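I gave up on educational apps in August, on a car trip, somewhere between the second gas station and the third argument about whose turn it was. My daughter had been tapping a cartoon owl for half an hour and the owl had told her she was amazing the whole time. I asked her what she'd been learning. She thought about it for a good long while and said, "Stars."

She meant the ones you collect. So this is my opinion on learning games for little kids, and it's a cranky one, and I'll admit right away that I've bought plenty of the stuff I'm about to complain about.

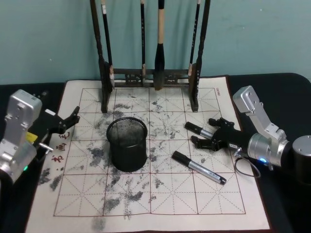
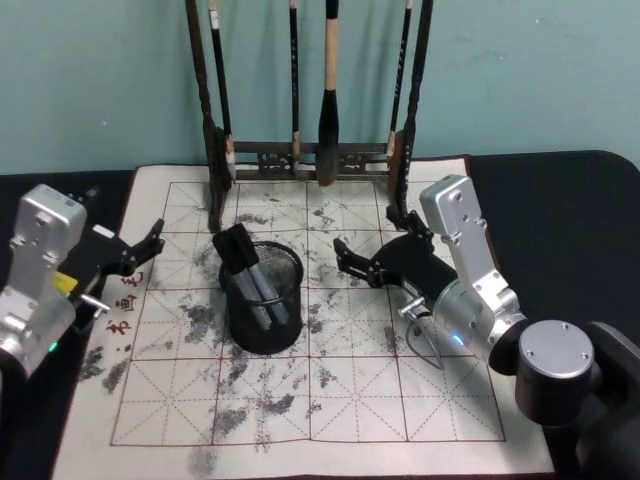
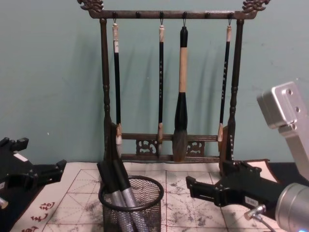 Iolanda Magalhães wrote back to an earlier post of mine to say that I was being unfair to screens, that her son learned every one of his letters from a tablet before he was four, and that a parent with two jobs and no yard needs something that works at six in the evening. I've chewed on that for weeks. She's right about six in the evening! I have handed over the tablet with spaghetti sauce on my elbow and felt nothing but gratitude. If your kid picked up the alphabet that way, wonderful, they've got it, and I'm not coming to take it back.

But what bugs me isn't really the screen. It's the cheering. Most of the games we've tried (and we have tried a lot, my husband once found 30 of them on one device) can't let a child sit there for two seconds without a noise. Get it right, fireworks. Get it wrong, a sad trombone and then the answer slides into place by itself, so the kid figures out pretty quickly that waiting is a strategy. My daughter certainly did. She'd fold her hands in her lap like a tiny judge and let the owl finish its own homework.

Compare that with the jigsaw puzzle we have from Jorkis, a farm with a pond in it. It makes no sound at all. When a piece doesn't fit, it doesn't fit, and you can push on it and call it names, and it still doesn't fit. She worked on the pond for most of a rainy afternoon and I sat next to her pretending to read. I wanted to help so badly. My hand kept sort of drifting over there. And when she got the duck in, she didn't look up for applause, she just reached for the next piece, and I thought, okay, I'd like more of that please.

Now, I know what toy stores are like, and I know the wooden-toy crowd can be as silly as the app crowd. There's a shop called Portela near my sister's place where everything is beige and costs as much as a dinner out. The label on one box of blocks promised to "awaken spatial reasoning." They're blocks! We have a shoebox of mismatched ones from a yard sale and they awaken it fine. If the app people oversell with stars and the block people oversell with linen bags, I say they're in the same business.

Same goes for the big activity books. Somebody gave us the Andbridge one with 500 things to do in it, and I opened it feeling a bit tired already. Who is getting through that? We've done the one with the dots, the one with the maze, and page 203, where you're supposed to color in a parrot by number and she colored it all purple because purple was the color she had in her hand. I started to say something about the key at the bottom of the page. Then I didn't. She knows her numbers, she can read them off the mailbox to anyone who walks by, and the parrot looked great.

I think that's the part where I've changed my mind the most. I used to want every game to be for something. Counting for math, memory cards for memory, xylophone for rhythm. I had a chart on the fridge at one point, I'm sorry to say. And the chart had a way of turning me into the owl. "Good counting! Good sharing! Good listening!" My kid would be lining up buttons in a perfectly interesting way and I'd come barging in to ask how many there were. She'd stop, tell me, and wander off. I killed a lot of games like that.

My neighbor Alcides Barbosa raised four kids and has one rule about games, which he told me over the fence while I was whining: if the grown-up is bored and the child isn't, leave it alone. I've been testing it ever since. Memory cards pass, most days. Pouring dried beans from one cup to another passes with flying colors (get a tray, trust me on the tray). Play dough passes. The owl doesn't, and it's a funny one, since I was bored and so was she, and we both kept going on account of the stars.

Do I think you should throw the apps out? No. We still have two. One is a drawing one with no points in it, and the other is the spelling game from Drellcombe, which I kept after I found the setting that turns the sound effects off. It took me forever to find, it's buried under "accessibility," and the game is twice as good without them. She gets stuck, it gets quiet, she mutters the letters to herself. Sometimes she quits and goes outside, and I count that as a decent result too.

What I'd love is for the people who make these things to trust kids with a dull minute. Leave the wrong answer sitting there. Let the puzzle be too hard until next month. My daughter couldn't do the sky on the farm puzzle at all the first time, it's 9 pieces of almost the same blue, and we put it back in the box with the sky undone. She's asked for it twice this week. The sky still isn't finished, and one of the pieces may be under the couch.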